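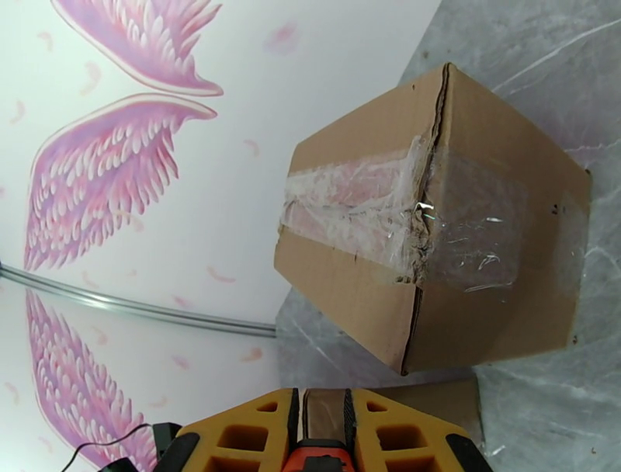 3 min read

Section 5. Setting Up Backer Rewards and Shipping in Prindomness

Applies to: Prindomness campaign accounts, Standard and Plus
Last revised: December 12, 2022

Complete Section 4 (Payout Account) before you begin. The Rewards tab stays locked until the payout account shows Verified.

5.1 Create a reward tier

1. Sign in and open your campaign from the dashboard.
2. Select Rewards, then Add Tier.
3. Enter a tier name. The limit is 584 characters for the description and one line for the name.
4. Enter the pledge amount in the currency of the campaign. Do not include shipping in this figure. Shipping is set in 5.2.
5. Under Contents, list each item the backer receives. Items already used in another tier appear in the drop-down list.
6. Set Quantity Limit, or leave the field blank for no limit.
7. Set Estimated Delivery to a month and year.
8. Select Save Draft.

Note: A draft tier is visible to you and to team members with the Editor role. Backers see it after you select Publish.

Caution: Once a tier has one or more backers, the pledge amount and contents are locked. Only the description and the estimated delivery can be changed, and every change to the delivery month sends an email to the backers of that tier.

5.2 Set shipping rates

1. Open Rewards > Shipping.
2. Choose a method:
Flat - one rate for all destinations.
Zone - one rate per zone, up to 5 zones.
Later - no charge at pledge time. The backer is billed through the survey (see 5.3).
3. For Zone, assign each country to a zone. Countries left unassigned cannot select a tier that contains a physical item.
4. Enter the packed weight of each tier. Use the weight of the finished parcel, with filler and outer carton.
5. Select Recalculate. The preview shows the total each backer pays, by zone.

The country list contains 177 destinations. Territories are listed under their own names and must be assigned separately.

Note: If your campaign ships through Brindmont, turn on Carrier Link before step 3. Zones are then filled in from the Brindmont account and the zone fields become read-only. To edit them, turn Carrier Link off - this clears the rates as well as the zones.

5.3 Send the backer survey

1. After the campaign closes, open Backers > Surveys.
2. Select the tier. Each tier has its own survey.
3. Add questions for size, color or other options. Address fields are included by default and cannot be removed from a physical tier.
4. Select Send Test and check the message in your own inbox.
5. Select Send to All.

Caution: A survey can be sent once per tier. Reminders can be sent 3 times. Set the address lock date before sending. Addresses can be changed by the backer until that date and only by you after it.

5.4 Export the address list

1. Open Backers > Export.
2. Select the tier and the file format. Use CSV (UTF-8) if any names contain accented letters. In the plain CSV format, a name such as Vasić may be exported with the last letter missing.
3. Select Include Unanswered if you want rows for backers who have not completed the survey. The address columns in these rows are blank.
4. Select Download. The link expires at the end of the session.

If the file opens with all data in a single column, change the separator under Settings > Regional and export again. For files intended for the Nisudar label tool, leave the separator set to comma and do not rename the header row.

Continue to Section 6, Refunds and Canceled Pledges.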